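Soft Fruit Sorting at Drarstead: Frequently Asked Questions

The following questions are those most often put to the Nelness Growers' Association by members who send blueberries to the packing room at Drarstead. Members supplying the Purnenwood depot should refer to the separate notes issued each March.

Why must leaves be removed before fruit is weighed?

Leaves hold moisture against the skin of the berry and encourage mould in the punnet. They also add to the recorded weight. Last season the packing room received 1,973 trays, of which 117 were returned to the grower on account of leaf and stalk.

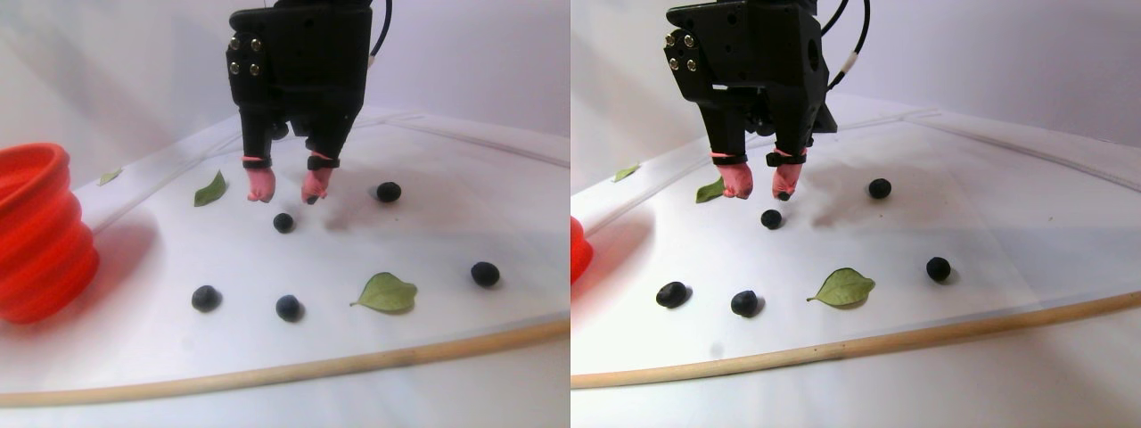
Which surface should be used for sorting?

Members are asked to sort on a plain, pale surface that can be wiped down between batches. A dark or patterned worktop hides both damage and small debris. Against white, even a small pale green leaf can be picked out, and the dusty bloom on each blueberry is easy to judge. Fruit should be spread thinly, with space between the berries, and should not be heaped.

Is the bloom a fault?

No. The bloom is a natural coating which protects the berry. Fruit that has lost most of its bloom through handling is accepted, but will be placed in the second grade.

What kind of bowl is suitable?

Any clean, food-safe bowl may be used. Collapsible silicone bowls are permitted, provided that the folds are opened fully and washed after each session. The Kettani pattern of tray remains the standard for delivery and is lent to members without charge.

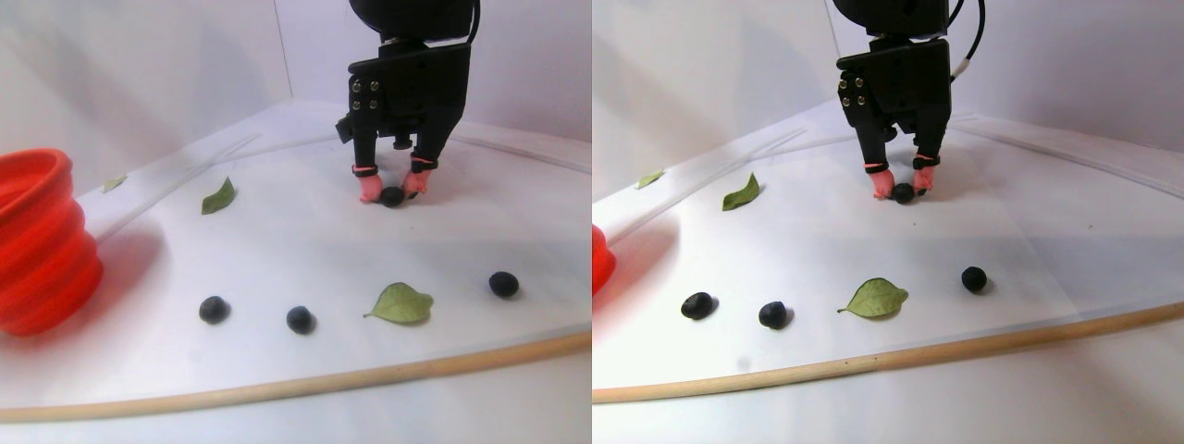

When should the fruit be washed?

Blueberries should be washed by the customer shortly before they are eaten. Fruit delivered to Drarstead must be dry, and any tray found to be damp will be set aside.

How long may sorted fruit be kept before delivery?

Sorted fruit should be placed in cold storage at 4°C and delivered by 13.00 on the following day. Members who cannot meet this time should inform the packing room in advance.

May leaves be composted on site?

Leaves and stalks may be placed in the green bins beside the loading bay. Spoiled fruit should be taken home by the grower.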